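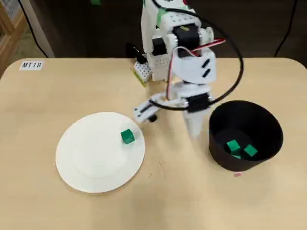
## Hiring rooms and tables at Sestonden Hall: frequently asked questions

Last revised 2019-06-17

### Who may hire a room?

Any resident, registered society or small business may apply. Applicants must be aged 18 or over and must name one person who will be present for the whole of the hire. Bookings for a private party are accepted in the Duan Room only.

### Which rooms are available?

The Duan Room seats 185 in rows. The Jakley Room seats 30 at tables and has its own side entrance. The main kitchen may be added to either booking for a further charge, but it cannot be hired alone.

### How do I make a booking?

Please complete the hire form and return it to the lettings office. A booking is not confirmed until the office has replied in writing and the deposit has been paid. Provisional dates are held for nine days and are then released without further notice.

### Can I hire tables for use elsewhere?

Yes, subject to what is left after room bookings have been met. Tables must be collected and returned by the hirer. Any marks or damage found at collection should be reported to the office before the table leaves the building. Chairs are not lent out.

### May we serve food and drink?

Cold food may be served in both rooms. Hot food must be prepared in the main kitchen. The sale of alcohol requires a temporary licence, and a copy must reach the office before the event. Hirers should bring their own plates, cups and cutlery, as the hall's crockery is kept for the lunch club.

### What must be done at the end of a hire?

Floors should be swept, tables wiped and stacked, and all rubbish taken away. Time for setting up and clearing is part of the period booked. Hirers who overrun will be charged for the next full hour.

### Is there parking?

There are four marked bays behind the hall, one of which is kept for blue badge holders. Other visitors should use the public car park on Asness Road. Vehicles must not be left in front of the side entrance at any time.

### When is the deposit returned?

Deposits are normally returned within a month of the hire. Cancellations made in good time are refunded in full, less an office charge. The current scale of charges is reviewed each March and is available on request.

### Whom should I contact?

General enquiries should be sent to Hui-mei Kong at the lettings office. Questions about access, heating or fire safety should be addressed to Yao-tsung Tam.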